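About the Binari Robotics Club
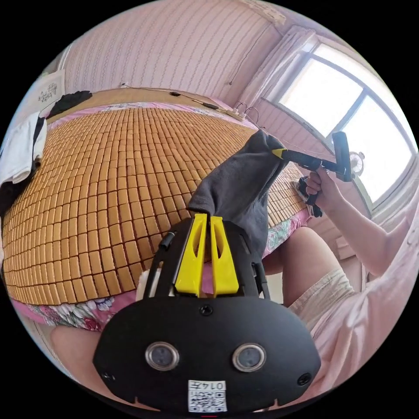 Two grippers, one dark gray cloth: folding practice on a bed.

We're the student robotics club at Clitside School, and we teach machines to do housework! Well, we're trying to. Most of what we do these days is laundry, bedding and tidying, because those are the jobs our members know best (and complain about most), and they happen to be some of the hardest jobs you can give a robot.

Binari started as four students and one very patient teacher, Rodica Bucur, sharing the back half of the wood shop. In those days we built line followers and sumo bots like everybody else, and we had a great time doing it. Then Savvas Konstantinidis asked at a meeting why our arm could stack blocks all afternoon but couldn't pick up a sock. We spent the rest of that term on the sock. We've been hooked on soft things ever since.

What we do

A block stays the same shape when you grab it. A shirt doesn't, and neither does a pillowcase or a dish towel, so writing out every move in advance gets you nowhere fast. Our members do the chore themselves with hand-held grippers, one in each hand, and the recordings go into training our arm, which we call Honura. It's slow work and it takes patience, but it's also the part new members can join on their very first afternoon. If you can fold a towel you can contribute!

We collect at school and at home. Homes are better, to be frank. A lab table is flat and white and always lit the same way, and a bedroom has patterned sheets, sun through the curtains and a mattress that gives when you push on it. A robot that has only ever met our lab table gets very confused by a real bed. Haiyan Zheng runs our home sessions and keeps the log of which cloths, surfaces and rooms we've covered. So far this school year the log stands at 904 recorded folds, and she has opinions about the quality of every one of them.

Who we are

There are 35 members this year, from first-years who had never held a screwdriver to seniors who dream in Python. You don't need to be good at math to join, and you don't need your own laptop. We have builders, coders, people who love sewing and know more about fabric than the rest of us put together, and one group that mostly makes our posters and videos.

Rodica Bucur — faculty advisor, teaches physics, keeper of the good soldering irons
Savvas Konstantinidis — club president
Haiyan Zheng — data lead
Braulio Pacheco — mechanical lead, in charge of gripper repairs and 3D printing
Marites Manalastas — software lead, also runs the beginner coding hour

Competitions

Every spring we enter the Barroso Home Robot Challenge, where teams get a basket of mixed laundry and 100 minutes to do as much with it as they can. In March we finished fourth, our best result so far. Honura folded hand towels nicely, did all right with T-shirts and got completely stuck on a fitted sheet, which we have decided to take personally. The fitted sheet is now the official project for next season, and Marites has already started a notebook for it.

Between competitions we hold a build night once a month and visit the elementary school twice a year with the old sumo bots. The kids always want to see them crash, so we let them crash.

Joining

New members are welcome at any point in the year. Come by the wood shop after last bell and ask for anybody on the list. You'll get a short safety talk, a tour of the parts shelves and a turn with the grippers. Your fingers will feel clumsy for the first hour or so, and then it starts to get fun — most of us stayed for that reason.

If you'd like to host a home session, talk to Haiyan. We bring the grippers and the cloths, and all we need from you is a bed or a table and an adult in the house. Old towels, sheets and T-shirts are always useful too, the more worn the better. There's a drop-off bin by the shop door.

Page updated April 2026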